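From: Nives Guerra
To: MacRitchie Residents and Tenants list
Date: 27th February
Subject: Re: Use of the Iston Room for evening classes

Dear members,

Thank you to those who responded to the notice on evening use of the Iston Room. I am replying on behalf of the building office to the message from Mr. Ferri, which raised points that several other members have also put to us in person. His message is quoted in part so that those who joined the list recently can follow.

On behalf of the language circle, Settimio Ferri wrote:

> Our group has met in the Iston Room for six years. Under the new
> schedule we would lose the early evening slot and be moved to the
> upstairs room, which has no sink and is reached by a narrow stair.
> Two of our members cannot manage that stair. We would like to know
> whether the change is final, and whether the fee for the upstairs
> room will be the same. We would also like to know who holds the
> key after the front office closes.
>
> We have no quarrel with the new classes. We ask only that groups
> already in place be heard before the schedule is printed.

The change is not final. The schedule sent with the notice was a draft, and the office accepts that it should have been marked as one. A corrected version will be posted in March, after the requests now in hand have been reviewed.

With regard to access, no group with a member who cannot use the stair will be assigned to the upstairs room. Mr. Ferri's group will therefore stay on the ground floor. The starting time may still move by half an hour so that the room can be cleaned between bookings. Ms. Ra will write to the group directly with the times available.

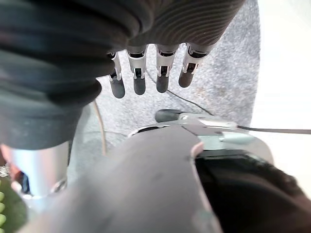 With regard to fees, the rate for both rooms remains as it was last year. A group that books a full season pays at the time of booking. A group that books single evenings pays by the evening, and payment must reach the office before the key is released. Deposits already paid for the Iston Room will be carried over and do not need to be paid again.

Keys are held at the front office until closing. After that hour they are held by Niall Mowat in Room 243. The person who signs for a key is responsible for returning it the same night. Keys should not be passed from one group to the next, even where the bookings follow directly.

Members have also asked about the folding chairs. The chairs in the hall closet may be used by any group and should be returned to the closet at the end of the evening. The padded chairs belong to the reading group and are not for general use.

Any group that wishes to change its request should send the following to Isla Lennox at the building office:

Name of group and contact person
Preferred evening and one alternate
Expected attendance
Whether ground floor access is needed
Whether the sink is needed

Requests already submitted remain valid and need not be sent a second time. Please reply to the office and not to the full list, as some of the information may be personal.

Sincerely,

Nives Guerra
Building Office, MacRitchie House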